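Notes to go with the `winier` repo. I keep meaning to write proper docs and I keep not doing it, so have this instead – it's everything I'd tell you if you were sitting next to me, in more or less the order I'd remember it.

Winier is the bit of software that decides what our two arms do next at the drinks table. It takes the fixed camera view, works out what's lying where, picks a grasp, plans a path and hands the path to the controller. It doesn't do speech, it doesn't do recipes (those are plain text files in `recipes/`, go and look, they're very dull) and it doesn't know what a good drink tastes like. Neither do I, much.

## What's in the repo

- `perceive/` – finds objects in the camera view and gives each one a name, a pose and a score
- `plan/` – grasps and arm paths
- `run/` – talks to the controllers, and stops talking to them when you hit stop
- `logs/` – 322 runs from Nirstead, labelled by hand by Fionnuala Ó Dubhghaill and me
- `tools/` – the replay viewer, plus scripts I wrote late at night and am slightly ashamed of

The path planner underneath is Drerkisero, which Fiifi Nartey wrote and still looks after. If a path looks mad, it's nearly always my grasp that was mad and his planner doing its best with it, so please come to me first!

## Getting it going

You'll need Python, a C++ compiler and a bit of patience. From the top folder:

```
make deps
make build
./run/winier --replay logs/first_pour
```

Replay mode needs no hardware at all. It feeds an old run through the current code and shows you what it would have done this time, next to what it did then. I spend most of my life in replay mode and I'd suggest you do too, at least for the first week.

For the real arms, swap `--replay` for `--live` and give it a table file. Keep the pendant within reach. The software stop is good, but the red button is better.

## The table file

Every run needs one. It says where the table edges are, which bits are off limits, and what sort of things might be on it. A short one looks like this:

```
table: brown_paper
arms: 2
keep_out: [side_table, shelf_frame]
expect: [bottle, board, citrus, bowl, stemmed_glass]
max_retries: 3
```

`expect` is a hint. The detector will still report things you didn't list, it'll just want to be surer before it does. Leave it blank and you'll get a lot of phantom spoons.

`max_retries` is per object. After three goes the arm backs off and asks for a person, and I'd rather you didn't raise it. I tried 15 once and came back from lunch to find it still patiently pinching the air beside a lime.

## What it's good at

Bottles, mainly. They stand up, they have labels, and a gripper can come at them from most sides. The planner treats a held bottle as part of the arm and grows the collision shape to suit, so it knows that swinging a small bottle over the cutting board needs more headroom than swinging nothing. It also tries to keep the bottle upright all the way, and you can loosen that with `--tilt` if you know the cap's on.

Whole fruit is fine as well. Lemons and limes get told apart by colour and nothing cleverer than that, which works until the lighting changes. Bowls it can find all day, though I've only taught it to pick them up by the rim.
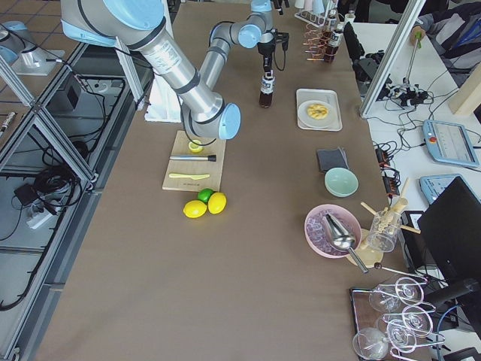 ## What it's bad at

Clear glass, and heaps of it worst of all. With a tray of stemmed glasses lying on their sides, stems crossing every which way, the detector tends to see one large glittery animal. Fionnuala's been hand-labelling stems so we can train on them separately, and the early numbers from her branch (`stems-first`) are nicer than mine. It isn't merged yet.

Long thin metal things are the other headache. A bar spoon lying flat on brown paper is easy enough to spot, but the pose comes out flipped end to end more often than I'd like. The muddler has the same trouble, though its black end gives the code something to hang on to. An ice scoop with its handle poking out past the bowl gets reported as two objects on bad days, and then the planner politely goes round both.

Cables on the gripper aren't modelled at all. Drerkisero has a setting for it (`soft_margin`), which just fattens the wrist a bit. Crude, but leave it on.

## Labels and logs

Each run folder has the camera stream, the joint readings, the planner's choices and a `notes.txt`. Do read the notes. They're where we put things like "detector called the pastry a lemon, left it in". We didn't tidy up the failures, and there are plenty, particularly in the runs from September, when I'd broken the depth scaling and hadn't noticed.

Names of objects follow the list in `labels.yaml`. If you add one, add it at the bottom, please – the numbers are positions in the file and putting one in the middle quietly renames everything after it. Ask me how I know.

## Still to do

- [ ] merge `stems-first`
- [ ] stop the spoon flipping
- [ ] let both arms plan at once (at the moment one waits while the other thinks)
- [ ] move the Kurtuluş calibration code out of `tools/` and into somewhere respectable
- [x] make the replay viewer close when you tell it to

## Who to pester

Fiifi for anything under `plan/paths`, Fionnuala for labels, me for the rest. Bug reports are very welcome, and they're twice as welcome with a run folder attached. If you've only got a hunch, open an issue anyway and put "hunch" in the title; I read those first thing, usually before eight, with tea.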